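Planning the August gripper budget

I finally have a number! After two weeks of spreadsheets, the plan for our second pair of hand-held grippers is down to $688 per unit, and I am far too excited about it for someone who spent most of that time comparing cable prices.

Some background. We've been doing our tabletop work with hand-held grippers at the big round table, and I love it. You pick one up, you squeeze, and you get a feel for the job that no amount of reading gives you. The small parts are my favorite, the little black plastic pieces especially, as they show you very quickly which fingers are worth paying for.

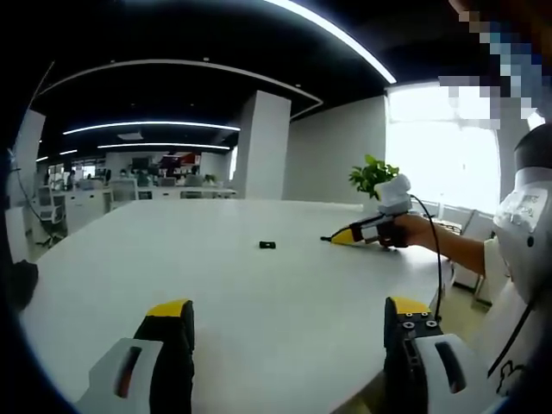
Ilir Berisha wanted to put the whole sum into grippers and sort out the rest later. I get it – they're the fun part. But my first budget did exactly that, and then I had to go back and find room for cables, spare finger pads, mounts and a decent storage case. That came to another $400 once I'd added shipping from Olivares (their pads cost more than the ones from Jirnum, but I like the grip so much better).

So my rule now is to price one complete station, down to the last cable tie, and only then multiply. Renata Navarrete went over my sheet and caught 5 things I'd left off, including spare screws. Spare screws! I buy those for my bike without thinking.

I'm also setting money aside for plain old test objects. Buckles and clips cost next to nothing, so get plenty, in different sizes, and keep a line for them anyway or they'll end up on your own card like mine did.
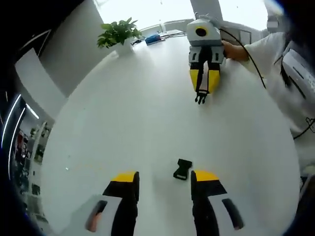 What I'm ordering first

Pads and cables go in this week, as the Wuston shop has the longest wait. The grippers follow in August, and I still need to ask whether they'll hold the price if we take both together.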